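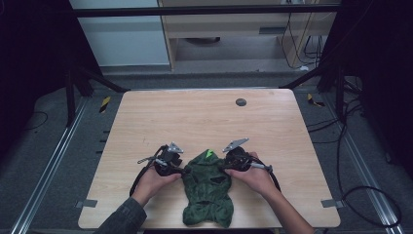

## Darkex hand-held gripper kit – evaluation notes, February

Third session with the loan kit. Purpose is to decide whether we buy two sets, one set, or send it back and keep using the Titance handles. Notes are in the order things came up. Torque and latency numbers go in the bench sheet, not in this file.

Setup as run:

- Both Darkex grippers, left and right, wired.
- Light wooden table inside the enclosure, clamped to the rails with the gray brackets.
- Recording software is the vendor build, no patches from us.
- Cloth task only. Rigid parts were covered in the second session and I have nothing to add to those notes.

### Task

Pinch a crumpled garment from both sides, lift it clear of the table, shake once, lay it back flat. The dark green piece is the difficult one in the set. The fabric is mottled and folds in on itself, and there is a dark opening or fold in the middle that can pass for a shadow on a low-exposure stream. The neon-green tag near the top edge is the only feature I trust for orientation, so I used it as the reference when sorting starts into "tag up" and "tag under."

Start position is near the front edge of the table. Further back, toward the grommet, I have to lean, and the elbow angle changes the wrist trace enough to matter when comparing sessions.

### Grip behavior

Side pinch is where this kit differs from the Titance handles. With Titance I close on the top layer and usually get the top layer. The Darkex fingers approach lower and tend to take whatever is between them and the table, so a side pinch on a crumpled piece picks up two or three layers. Fine for lifting. Bad for unfolding, where one layer is the whole point.

Workaround that held up: come in from the side with the jaws half open, close slowly until the cloth moves, back off slightly, close again. Adds time to each attempt. I would not want to teach it to a new operator as standard practice, and it should be written down as a workaround if we keep the kit.

Slip during the shake happened more often on the right side than on the left. I swapped my grip order and the slip stayed on the right, so I don't think it is me. Possible causes, none confirmed:

- Pad wear. The loan kit had been out to another site before us and the pads came already fitted.
- Spring preload set differently between the two units. The manual gives a procedure for checking it but no target value.
- Right cable pulling at the end of the shake.

Need to swap the pads left to right before doing anything else. If slip follows the pads, order pads. If it doesn't, open a ticket.

### Cables

My main complaint. Each gripper has a black cable that loops down across the table, and the loops end up in the work area whenever the hands come together at the front. On the left the cable runs back toward the table edge by itself. On the right it arcs beside the hand and has to be watched.

Twice I closed on the cloth and had the cable lying on top of it. Neither attempt is usable. Both are flagged in the log.

Vendor guidance is to route over the forearm with the straps supplied. Tried that in the first session. It clears the table but adds drag at the wrist, and the drag is not constant through the lift. I took the straps off again and have run without them.

Options:

1. Overhead route from the crossbar with a light retractor on each side. The enclosure already has the bar, so the cost is two retractors and the time to tune them.
2. Shorter cables from Darkex. Asked, no reply yet.
3. Down through the grommet in the tabletop. Looked sensible on paper. It is toward the back of the table and the loop would drag over the cloth on every reach, so no.

Going with option 1 for the next session. The floor run on the right side needs tidying at the same time. It is a tangle over the carpet beside the rail, and I can't trace one line from end to end without lifting the lot.

### The metal fins

Each gripper carries a silver angular fin pointing up and a thin rod going outward. They are light and I stop noticing them within a few minutes. Two remarks for the review.

First, the rods set the real working width. The gripper bodies clear everything, the rods don't. With the left hand wide I have to think about the post on that side. On a wider enclosure it would not come up.

Second, the fins need protection in transport. The foam in the case has a cutout for the gripper body and a general hollow for the rest, and the case can be closed with a fin under load. I have been packing a folded cloth in the hollow. Should be mentioned to Darkex whichever way we decide.

### Recording

Session length was set to 137 attempts to match the Titance baseline from Bornisholm. Completed all of them with one restart. The restart was on the software side: the left stream stopped updating while the status light stayed green. Stopped, closed the session, reopened, carried on from the same attempt number. The log shows a clean gap.

The green status light on a dead stream is a serious mark against the software. An operator with both hands busy is not going to read a timestamp. I'd want an audible alarm on stale data before anyone runs this unsupervised. Setting the timeout to 2000 ms in the config file gives a dialog box, which helps only if you are facing the monitor.

Calibration at start and end of session agreed within the tolerance in the manual. No complaint there. The Titance handles drift more over the same period and I have to recalibrate halfway.

Export works. File naming uses local time with no zone, so anything shared with Bornisholm has to be renamed by script. I have put the script in the shared folder next to the baseline data.

### Comfort

Weight is acceptable. Grip angle suits a table at this height and would be worse on a taller one. After the long block my right thumb was sore at the base, left was fine. Could be preload again. If the preload check shows a difference between units I'll repeat the block and see whether the soreness goes with it.

Sleeves: keep them pulled down to the wrist or pushed well up. Halfway they catch on the housing when the wrist turns in.

### Compared with Titance

| | Darkex | Titance |
|---|---|---|
| Single-layer pick | Poor without workaround | Good |
| Multi-layer lift | Good | Fair, drops on thick knits |
| Calibration drift | Low | Needs mid-session recal |
| Cable management | Poor as supplied | Fair |
| Software | Usable, stale-stream fault | Old but stable |
| Transport case | Needs better foam | Good |

The table makes it look closer to even than it feels in use. Calibration counts for a lot on long blocks, and I would give up some convenience on single-layer picks to avoid stopping in the middle. The stale-stream fault pulls the other way. One bad block that isn't caught costs more than every recal we do in a month.

### Purchase terms

The quote came through Hettiarachchi, who handle Darkex in our region. It covers two gripper sets, one transport case per set, and software updates for 2 years. Spare pads are sold in packs of 5, which is an awkward number for a kit that uses an even count. Service is return-to-vendor only. No loan unit during repair, at least not in the written terms, and I have asked for one to be added.

Also asked:

- Is the timeout setting supported, or just present in the file?
- Will the preload target be published?
- Can the cables be bought separately, in a shorter length?

### Current position

Leaning toward one set, not two, with the Titance handles kept for unfolding tasks. Not final. It depends on the pad swap and on the answer about the timeout.

### To do before next session

- [ ] Swap pads left to right, rerun the first part of the block on the green piece only
- [ ] Preload check on both units, write down the values even without a target
- [ ] Fit retractors to the crossbar
- [ ] Label both ends of every cable on the right side of the floor
- [ ] Reproduce the stale stream on purpose (pull the left connector mid-recording, watch the light)
- [ ] Check that the table brackets are still tight, both sides
- [ ] Send foam remark to Hettiarachchi along with the rest

Added 4:40 pm: pulled the left connector with recording on. Light stayed green until the dialog appeared. Same result on the right. So it is the light logic, and both units do it. Ticket opened, config file attached.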